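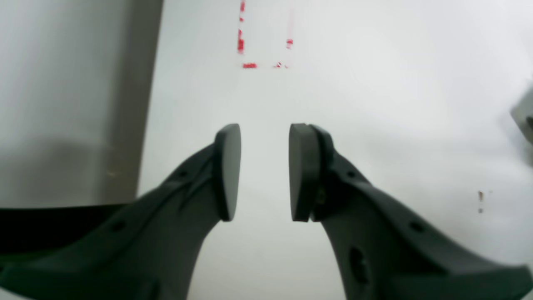 *White top, afternoon. Mostly clean, a few marks.*

**August, started 2.15 pm**

Back on the question of the white top and whether the Fekport stuff does anything. The leaflet says one pass, no streaks, no rinsing. I've read a lot of leaflets. We went through the same thing with the Gonedley paste, and all we had at the end was a scratchy patch by the sink and half a tub left over.

What I want to know, in order of how much I care:

- does it shift old marks, or only the fresh ones that come off with water anyway
- does it leave a film that tape won't stick to
- does it dull the surface after repeated use

The third can't be answered today, whatever the supplier says. Their figure is 3,107 wipes with "no visible change". Visible to whom, and in what light? There's no mention of what they wiped with or how hard. I've asked for the test sheet and been sent the leaflet again.

**Method, such as it is**

Masked off two patches, A and B, with the low-tack tape. A gets Fekport at the strength on the bottle. B gets warm water and a drop of washing-up liquid. Same sort of cloth for both, folded the same way, changed between patches. Left each one to dry in the air. I did both myself, so I knew which was which, and that's a weakness. Somebody else should wipe next time and not tell me.

Pencil, marker and tea on each, left over lunch. The tea was from my own mug so call the strength "normal".

**Notes as I went**

Pencil: off both, no difference I'd swear to.

Tea: off both. A might have been quicker. I wanted it to be slower, so take that how you like.

Marker: most of it off A, less off B. There's still a ghost on A if you get your head down level with the top and look towards the window. From standing height you'd miss it. The leaflet would call that a clean surface and I wouldn't.

Tape on A after drying: held, then lifted at one corner. Tape on B: held. One try each, so it means very little. Worth repeating before we put the new layout lines down, as it would be a nuisance to find out afterwards.

Smell: strong. Opened the door.

**On the older marks**

I'm not persuaded that everything we call a stain on a white top is a stain. Some could be wear, and no bottle will fix wear. If a fingernail catches on it, stop scrubbing. The Ploneck notes from the spring have the whole lot down as "staining" with no sign that anyone felt them first, and the cleaning budget was worked out from that. I'd like it done again properly.

Another trouble with white is that shadows and smudges look much alike in a photo. I wouldn't judge a patch from pictures alone. The Yousafzai report did, and its before and after pairs were plainly taken under different lights.

**Cost**

A case is 1,047 including delivery, and the bottles don't go far at full strength. Washing-up liquid we have already. For that money I'd want more than a slightly fainter marker line.

**Where this leaves it**

Fekport is probably better on marker. No case yet for using it on anything else. Don't order the case. Finish the sample bottle, keep it for marker only, and write the date on it when opened (I forgot, so I've put "August").

To do:

- repeat the tape test, about 9 strips per patch, left overnight
- get someone else to wipe, patches labelled underneath
- try marker left for a week, which is how it really happens in here
- ask the supplier again for the test sheet

4.40 pm. Looked at A once more with the lamp on. The ghost is still there. Tape left in place on both patches, please don't peel it.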